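ホーム レシピ お教室 わたしたちについて お問い合わせ

最終更新日：2021年1月14日

わたしたちについて

こんにちは、料理教室とレシピサイト「Wara」をやっているシルヴィー・ランドリー（Sylvie Landry）です。名前はこのとおりですが、日本に来てからのほうが長くなりまして、夢もだいたい日本語で見ます。寝言はどうなのか、夫に聞いても教えてくれません。

Waraでお教えしているのは、豆と乾物のごはんです。地味でしょう？ええ、地味です。大豆、ひよこ豆、レンズ豆、白いんげん、切り干し大根、干し椎茸、麩、高野豆腐。棚の奥で眠っている茶色い袋たちを起こして、今日の晩ごはんにしてしまおう、という教室です。

始まりは、わたしの失敗でした。越してきたばかりの頃、近所のお店で黒豆をどっさり買って、フランスの祖母がいんげん豆を煮るのと同じ調子で、塩と玉ねぎと一緒にぐつぐつやったんです。お正月の黒豆を楽しみにしていた義母が、鍋のふたを開けて、しばらく黙って、それから「スープなのね」と言ってくれました。やさしい人です（そのスープ、けっこうおいしかったんですよ！今でも「塩黒豆のスープ」としてサイトに載せてあります）。

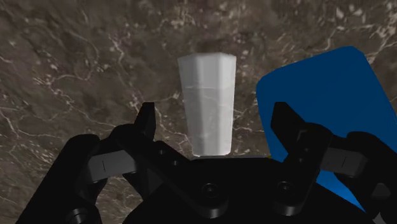

白いカップと、石目もようの台

それから義母に、ちゃんとした黒豆の煮方を習いました。煮汁を先に作って、熱いところに豆を入れて、ひと晩置いて、翌日に弱火で。急いで冷まさない、途中でのぞきすぎない。わたしはすぐのぞいてしまうので、今でもときどき皮にしわが寄ります。

習ったことをノートに書きためて、友だちにコピーを渡しているうちに、うちの台所に人が集まるようになりました。最初の会は8月で、よりによっていちばん暑い日に、コンロを四つ全部つけて豆を煮たんです。みんな汗だくで、それでも最後に冷たいひよこ豆のサラダを囲んだら、来月もやろうよという話になって、そのまま続いています。

サイトのレシピは、今数えたら341本ありました。最初の頃のものは写真が暗いし、文章もちょっと変なところがあります。直そうと思いながら、新しいレシピを書くほうが楽しくて、つい後回しに……。古いページで「大さじ」が「大きいさじ」になっているのを見つけた方は、そっと教えてください。

教室のことも書いておきますね。

レッスンは月に四回、一回三時間です。前半で二品、後半で一品と汁ものを作って、できたものは全部その場で食べます。持ち物はエプロンと手ふきだけ。お持ち帰り用の容器があると、余ったときにうれしいです（たいてい余ります）。受講料は材料費込みで2,782円。半端な数字ですみません、豆の値段から真面目に計算したらこうなってしまって、丸めるきっかけがないまま今日まで来ました。

初めての方には「水だけの回」をおすすめしています。変な名前ですけれど、豆の戻し方と茹で方だけをみっちりやる回です。同じ白いんげんを、ひと晩浸水させたもの、熱湯で一時間置いたもの、まったく戻さずに茹でたもので食べ比べます。塩をいつ入れるかも試します。わたしは戻し水に少し入れる派で、義母は煮上がり派。この件だけは、いまだにお互いゆずりません。
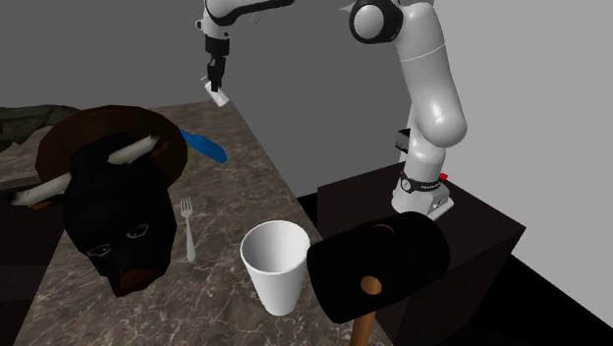 茹でた豆は、小分けにして冷凍してください。茹で汁も捨てないで！ひたひたに汁ごと凍らせておくと、豆がぱさつきませんし、そのままスープにもカレーにもなります。わたしの冷凍庫は上の段がほとんど豆で、アイスクリームの場所がないと娘に叱られています。

豆は三つのところから仕入れています。白いんげんと金時豆はPusarさん。農家さんが集まってやっている小さな卸で、その年に採れたものを秋の終わりに送ってくれます。新豆は本当に早く煮えるので、いつもの時間で火にかけていると崩れます。一度、レッスン中に全部つぶれてしまって、その日は予定を変えてペーストになりました。レンズ豆とスパイスはWihongiさん。電話で注文すると必ず天気の話から始まるので、時間のある日にかけるようにしています。乾物はTolanceさんで、こちらの切り干し大根は太めに切ってあって、サラダにするとぽりぽりといい音がします。

人数のことをよく聞かれるのですが、教室はわたしと、お手伝いの二人で回しています。一人は元生徒さん、もう一人は義母です。そう、あの義母です。だし巻きの回だけは義母が先生になり、わたしは洗いものの係になります。その回がいちばん早く満席になるのは、ちょっとくやしいです。

これまでに来てくださった方は、のべ2,565人になりました。最高齢は69歳から通い始めた方で、今では甘納豆を手作りして配ってまわっています。お子さん連れも歓迎です。小さい方には、豆のさや むきや、ボウルの中の豆をかきまぜる係をお願いしています。床に落ちた豆は気にしないでくださいね、ソファーの下からもよく出てきますから。

今はオンラインのレッスンも少しずつやっています。画面ごしだと匂いが届かないのが残念なのですが、みなさんのお宅のお鍋を見せてもらえるのは楽しいものです。土鍋の方、圧力鍋の方、炊飯器で茹でている方もいて、わたしのほうが毎回質問ばかりしています。圧力鍋の時間は機種で違うので、まずはお手元の説明書の時間より一分短くして、かたければ足してみてください。

レシピについてのご質問は、お問い合わせのページからどうぞ。返事は夜、豆を水につけてから書くことが多いです。「煮てもかたいままです」というご相談のときは、豆の種類と、買った時期と、戻した時間を書いていただけると助かります。袋の写真もあれば、ぜひ一緒に送ってください。

シルヴィー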